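Lettre d'information de l'atelier partagé Kukthorpe
2020-03-08

Projet Jibrin : le bras de table entre dans sa phase d'essais

Les adhérents inscrits au groupe robotique poursuivent la construction du bras de table Jibrin, engagée sur le budget de l'exercice en cours. Les dépenses arrêtées à ce jour s'élèvent à 659 euros, fournitures électriques comprises. Le bâti, les articulations et le câblage sont achevés. Le conseil de l'atelier a donné son accord pour que les travaux portent désormais sur la préhension d'objets de la vie courante.

Le premier exercice retenu concerne le rangement de la vaisselle : saisir une tasse par son anse, la soulever, puis la déposer sur un étage d'un présentoir métallique. Le poste d'essai a été installé sur une table blanche, devant un fond de tissu clair, afin de faciliter le réglage de la vision.
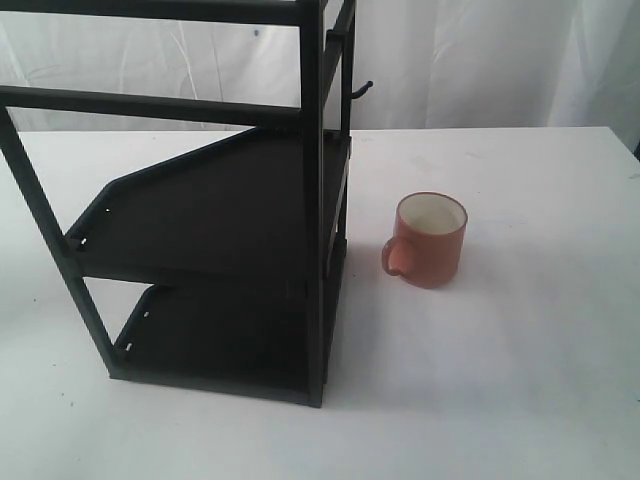
Préhension et prise de vue

La pince est commandée par une carte Nistositz, programmée par les membres du groupe. Une petite caméra fixée au poignet transmet l'image au poste de pilotage et permet de contrôler l'approche à courte distance. L'anse constitue un point de prise exigeant : un léger défaut d'orientation suffit à faire pivoter la tasse, et le montant du présentoir limite l'espace disponible pour la manœuvre. Le groupe a donc choisi de conduire l'approche à vitesse réduite et de conserver une commande manuelle jusqu'à la fermeture des doigts.

Le journal de bord comporte à présent 71 séquences enregistrées, commentées par leurs auteurs. Elles sont consultables sur le poste informatique de l'atelier et serviront de base au réglage de la dépose, dont la hauteur doit tenir compte du rebord des plateaux. 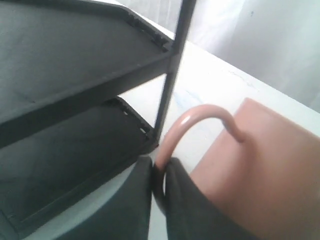 L'anse de la tasse entre les doigts de la pince, vue depuis le poignet du bras.

Une séance de présentation sera proposée aux adhérents en avril. Le nombre de places est fixé à 10 et l'inscription s'effectue auprès de l'accueil. Il est rappelé que l'accès à la zone du bras est réservé aux personnes ayant suivi la formation à la sécurité et que l'arrêt d'urgence doit rester dégagé pendant toute la durée des essais. Les plans du bâti et la nomenclature des pièces peuvent être demandés à la même adresse.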